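Speaker notes: Hiring live music for a company party
Talk length: 17 minutes plus questions
Speaker: Estíbaliz Salcedo

Slide 1. Title
Say name, say I book bands for Gritar and have been on the other side too (keyboards, six years, mostly wedding sets). Ask for a show of hands: who has booked a band before? Who had a problem on the night? 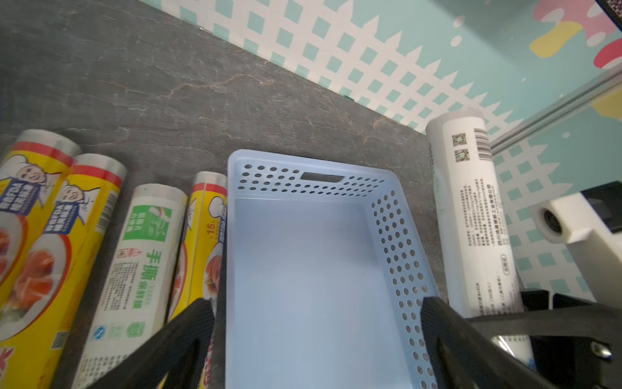
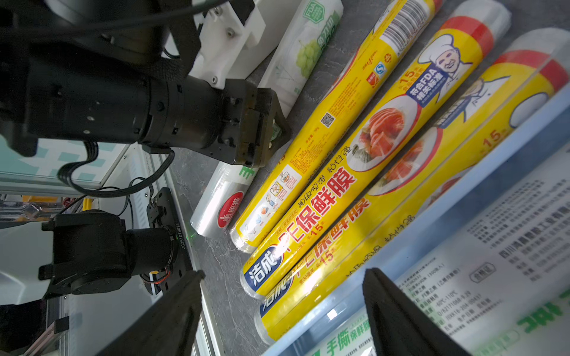

Slide 2. Start with the room
Most people call me with a band in mind. I ask about the room first. How big is it, where are the outlets, is there a sound limiter, what time does the music have to stop. A seven-piece with horns in a room for 50 people is too loud even when they play quietly. A duo in a hall for 329 people gets lost once everyone starts talking.
Ask the venue for the ceiling height and the load-in route. If the load-in is up a flight of stairs, tell the band before they quote.

Slide 3. The Jinberg party
Dinner for 185, held in March, dance floor at one end. The client wanted background jazz during the meal and a party band after. They had planned on two separate acts. Nhàn Lò's band did both. She sang with piano and bass through dinner, then the drummer and guitarist joined for the second half. One sound check, one contract, one set of cables on the floor.
Mention that the changeover took longer than planned. The speeches ran over and the drummer was stuck waiting in the hallway. We now put speeches before the main course where we can.

Slide 4. What goes in the contract
Read these out, don't rush.
Arrival time and sound check time.
Number of sets and length of each.
Who supplies the PA and lights.
Meals and drinks for the band, and where they eat.
Overtime rate, agreed ahead of time.
Who stands in if the singer is sick.
Cancellation terms for both sides.
Pause here. People take photos of this slide.

Slide 5. Song lists
A client may pick the first dance or the opening song, and a few that must be played. Past that, leave it to the band. Dong-hyun Baek told me he once got a list of every song for the night, in order, with times. The floor was empty by the third one and he had no way to change course.
Do send a short list of songs to avoid. Bands like getting that.
If you want a song they don't already play, ask at least a month out and expect to pay for the rehearsal.

Slide 6. Listening before you book
Promo videos are usually recorded in a studio with the picture added later. Ask for a phone clip from a real event. If the band is playing somewhere public, go for half an hour. Check that the people in the video are the people you're getting. Some groups send different players under the same name. It can be fine, but you should know.
Play the clip of Dreresia here, 40 seconds only. Check the volume with Tài Mạc at the desk beforehand.

Slide 7. On the night
Name one person the band can go to. At Trịnh's staff party it was Sơn Vương, and the band had his number a week early. When the fire alarm test overlapped with sound check he sorted it out with the front desk.
The contact should not be the person giving the speech.
Water on stage. A room with a door that locks for coats and cases.

Slide 8. Questions
Likely ones: tipping (optional), DJ between sets (yes, most bands will run a playlist through their own PA at no charge, but ask), outdoor shows (needs cover and a dry power supply, even in summer).
If time is short, skip outdoor shows and point to the handout by the door.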